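Section 5. Finger Pads and Gripper Alignment

This section covers inspection, replacement and alignment of the finger pads on the Brosholm two-arm table cell. It applies to cells fitted with Vuvow hand-held grippers for teaching and to cells where the same gripper is mounted on an arm. Steps that apply to only one version are marked.

Allow one hour for a full pad change on both grippers. The work can be done by one person. Alignment (5.4) goes faster with two.

5.1 When to inspect

Inspect the pads every 1000 grip cycles or every Friday, whichever comes first. The cycle count is shown on the Status page of the Gumede console. It does not reset by itself after a pad change; see step 9 in 5.3.

Inspect sooner if:
- parts slip or turn while being lifted
- the closed position reading drifts between runs
- a pad has touched a sharp edge, a hot part or solvent

5.2 Inspecting the pads

CAUTION: Arm-mounted grippers hold closing force when paused. Press Stop, then switch off the gripper supply before putting fingers between the pads.

1. Open the gripper fully.
2. Wipe both pads with a dry lint-free cloth. Do not use alcohol. It hardens the gripping surface.
3. Check the lower edge of each pad. Light fraying is normal and does not affect grip. Replace the pad if the fraying reaches the flat of the gripping surface or if backing material shows through.
4. Check the surface for shiny spots. A shiny spot wider than the screw head means the pad is due.
5. Press each pad sideways with a thumb. There should be no movement at the screws.
6. Check that the mount is free of cracks. A cracked mount cannot be glued and must be replaced as a unit.

Note: Pads wear unevenly if one arm does most of the lifting. Replace both pads on a gripper together, even when only one is worn. The other gripper can wait.

5.3 Replacing the pads

You will need the pad kit, the short hex key supplied with the cell, and a clean tray for the screws.

1. Switch off the gripper supply. On hand-held units, unplug the cable at the table end, not at the gripper.
2. Support the finger from behind and remove the pad screws. Keep them apart from the mount screws, which look the same but are longer.
3. Lift off the old pad. If it sticks, work it loose from the lower edge.
4. Clean the seat. Any grit left here will tilt the new pad.
5. Place the new pad with the gripping surface facing inward. The marked corner goes toward the wrist.
6. Start all screws by hand before tightening any of them.
7. Tighten until the pad stops moving, then a further eighth of a turn. Over-tightening pulls the pad out of flat.
8. Repeat for the other finger.
9. Restore power. On the console, open Service, select the gripper and choose Pads Changed. The cycle count returns to zero.

5.4 Checking alignment on the table

Alignment is checked with a light, open container because it shows side force that a solid block would hide. A wire mesh basket works well. So does a shallow tray. Clear the table between the two arms before starting.

1. Set the container on the tabletop, away from the cable grommet, with one corner toward the gripper under test.
2. Bring the open fingers down on either side of the nearest part of the rim. Stop short of the tabletop.
3. Look along the fingers from wrist height. The gap on the left and right should match by eye.

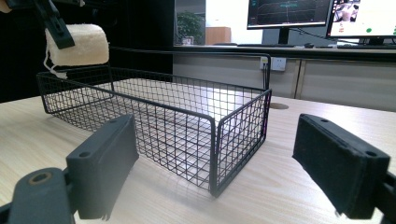 4. Close the gripper at the slowest speed. Both pads should meet the rim together. If the container shifts sideways before the gripper has closed, one finger is leading.
5. Correct a leading finger with the trim screw on its mount. Turn in small steps and repeat from step 2.
6. Open and close 13 times without moving the wrist. The container must stay where it was placed.
7. Repeat for the second gripper using a soft block. Hold the block over the container, lower it until it clears the rim, and release. It should drop straight, without hanging on either pad.

Note: Loose threads on a soft block catch on mesh and on new pads. Trim them, or use a different block.

CAUTION: Do not run both grippers over the same container while trim is being adjusted. Clearance monitoring is off in Service mode — the arms will not stop for each other.

5.5 After the work

Close Service mode and run one normal cycle at reduced speed. Watch the console plot during closing. The two finger traces should rise together and level off. A step in one trace usually means a pad screw is proud of the surface.

Enter the change in the cell log with the gripper number and the month. Sites served from the Groldale depot should send worn mounts there. Questions on trim settings go to Coralie Bright in field support.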